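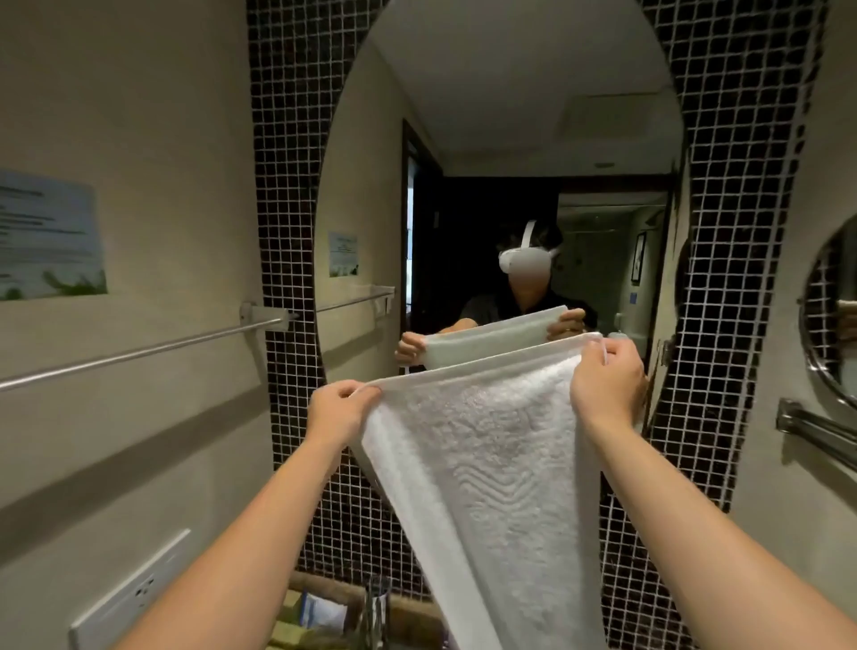 ## 4. Doblar y colocar las toallas

Vamos con mi parte favorita de la guía (sí, tengo una parte favorita). En Markorcombe cambiamos las toallas blancas del baño entre un huésped y el siguiente, y casi todo se juega en cómo las coges al principio.

1. Sacude la toalla un par de veces, lejos del espejo.
2. Cógela por las dos esquinas de arriba, con la banda lisa del dobladillo entre los dedos, y deja que cuelgue.
3. Tensa el borde. Yo me pongo delante del espejo, así veo enseguida si una esquina me queda más alta que la otra – me pasa siempre con la derecha.
4. Junta las esquinas y repasa el pliegue con la mano, de arriba abajo.
5. Dobla en tres a lo largo. Te tiene que quedar una pieza de 30 cm de ancho.
6. Déjala en el estante con el lomo hacia fuera.

**Nota:** el relieve en zigzag engaña un poco. Guíate por la banda lisa, que va recta, y olvídate del dibujo.

**Cuidado:** no apoyes la toalla en la encimera mientras doblas. Si queda jabón, el rizo lo recoge todo y ¡otra vez a la lavadora!

En el estante caben 4 toallas por montón. Hongjun Zheng mete más de 5 y luego se le caen, así que no le hagas caso en esto. Los recambios se piden a Naster con la referencia 894.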